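Skavorum, by Anselmo Bittencourt

Paperback, 273 pages
Asberg Crime, second printing
Used: very good. Light crease on the spine, name stamp inside the front cover.
Item 381
Ships from our shop in Ulen

Shop notes

The back cover calls this "the locked-house mystery that ended all locked-house mysteries." It didn't. Plenty have been written after it and several are better. But we keep getting asked for it, and copies don't stay on the shelf long, so we've put down what we think you should know before you pay for one.

Skavorum is the name of the house. A retired customs man called Cù lives there with his two sisters and a lodger, and by the end of chapter three the lodger is dead in the pantry with the door bolted from the inside. Cù decides he can solve it faster than the police. For a long stretch he can't, and those are the best pages in the book. He interviews the neighbors badly. He loses his notes. He accuses the baker, who then refuses to sell him bread for the rest of the novel.

The cover also promises "a solution no reader has ever guessed." I guessed half of it, and I'm not good at these. The clue that matters is on page 242, which seems late to me for a book of this length. Fans say there is an earlier one in the dinner chapter. I've read the dinner chapter three times and I think they're being generous.

Bittencourt wrote six books about Cù. This was the second, and you don't need the first. The publisher's line that they "can be read in any order" is a stretch, though. The fourth gives away who did it in this one, in a throwaway remark on the stairs. Read this before that.
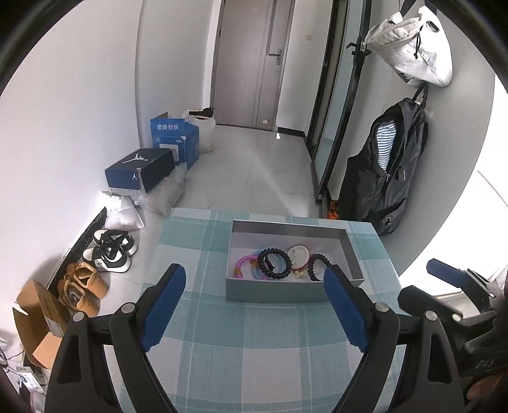

Hair ties and beads in an open box, on a checked tablecloth.

About the edition

Asberg put out two printings. The first has the green cover and a short map of the house. Ours is the second, with the gray cover and no map, and the text still says "see map" in two places. Sellers like to call the first printing scarce and charge accordingly. We've had four through the shop in a few years, so I wouldn't pay a collector's price unless you really want the map.

The second printing claims to be "newly revised by the author." I laid it beside a green copy and went through the opening chapters line by line. A few commas moved. The younger sister's age was fixed. If there was more revision than that, it's somewhere I didn't look.

Type is small and the margins are tight toward the spine. Paper has yellowed evenly. No loose pages.

Who might like it

Readers who enjoy a stubborn, wrong-headed detective and don't mind a slow start. If you want a puzzle that plays completely fair, try something else first and come back to Cù when you're in a forgiving mood. There is very little blood and one dead goose.

Customer comments

"Funny, but the ending is explained for nineteen pages. I skipped some and missed nothing."

"My favorite of the series. The shop is too hard on page 242."

Returns accepted if the book isn't as described. Disliking the ending doesn't count.

Page last updated 27 February 2019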